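Moisture Retention in Cotton Terry and Fleece Fabrics Dried Indoors

Project report, Textile Care Module
Edem Nyarko
Submitted Jan 3, 2020

1. Introduction

Residents of the Plivesitz housing block dry most of their laundry indoors during the winter. The building has no outdoor lines, and the shared dryers are in use most evenings. Thick cotton items are the main problem. They feel dry on the surface well before the inner layer has lost its water, and they are often folded and put away too early. This report compares drying times for two heavy fabrics and one light fabric under ordinary room conditions.

The question was narrow: how long does a fabric hold measurable water after its surface feels dry to the hand? Odor and bacterial growth were outside the scope of the project.

2. Materials

Three fabrics were tested: cotton terry, brushed cotton fleece and plain-weave cotton sheeting. The terry and fleece were bought as remnants from Geraghty. The sheeting came from a worn bed sheet. All pieces were washed twice before testing to remove finishing agents, which can slow the uptake of water in new cloth.

Each piece was cut to the same size and overlocked at the edges to limit thread loss. Weights were taken on a Cetden bench scale. A Vondora sensor logged room temperature and relative humidity.

3. Method

Samples were soaked in tap water, spun in a household washing machine and weighed at once. They were then hung on a folding rack with the long edge over the rail. The rack stood away from the radiator, and the window was kept closed.

Each sample was weighed every hour until two readings in a row matched. At each weighing, the surface was pressed with the palm and recorded as wet, damp or dry. Four runs were completed for each fabric. One fleece run was dropped when the sample slid off the rail overnight and dried in a heap.

4. Results

The sheeting behaved as expected. Surface feel and weight agreed closely, and no run showed a delay of more than one reading.

Terry was slower. The loops lost water first, and the palm test gave a dry result while the ground weave still held water. In the longest run, the surface was marked dry nine hours before the weight settled. Fleece fell between the two, although its results varied more from run to run. The part of the cloth resting on the rail was always the last to dry - both faces are pressed together there and little air reaches the fold.
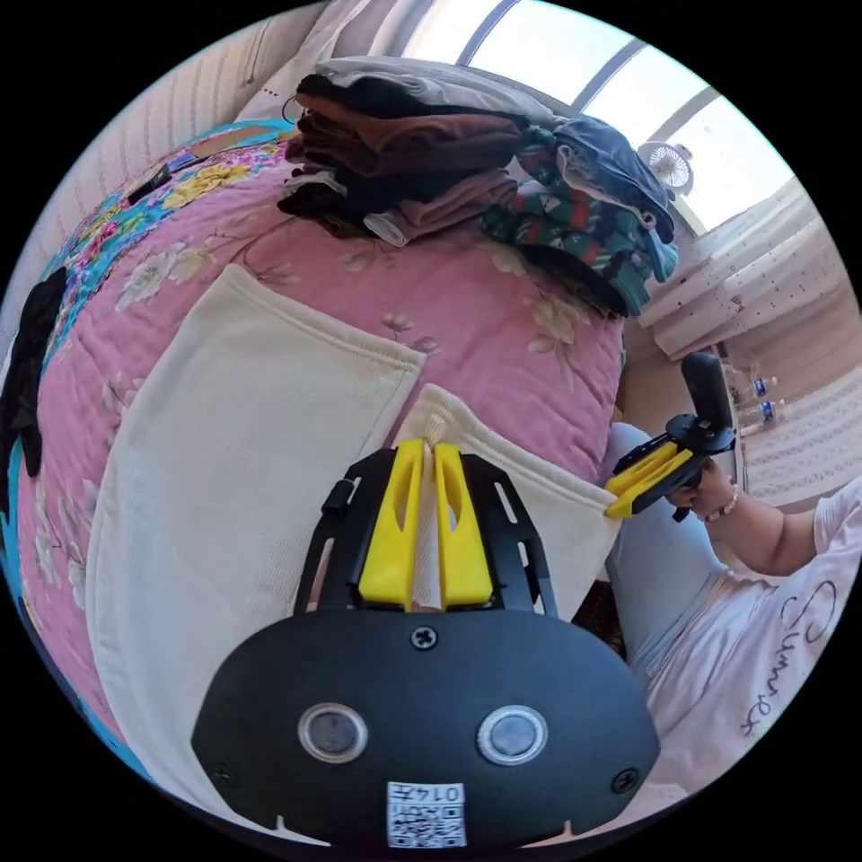 5. Discussion

The palm test is a poor guide for thick fabrics. A pinch test, in which a fold is squeezed between finger and thumb, was tried informally in the last two terry runs and seemed to track the weight better. It was not recorded in a consistent way and is left out of the results.

Turning the cloth once, so that the folded section hangs free, would probably shorten the total time. This was not tested. Humidity also drifted between runs, and the sensor log has a gap after a battery change. Comparisons between fabrics are therefore safer than any single drying time.

6. Further work

A second set of runs should use a fixed humidity and a scale with finer resolution. Blended fabrics should be added, as most fleece sold for clothing contains polyester. The raw weights are filed with the module office under folder 1623.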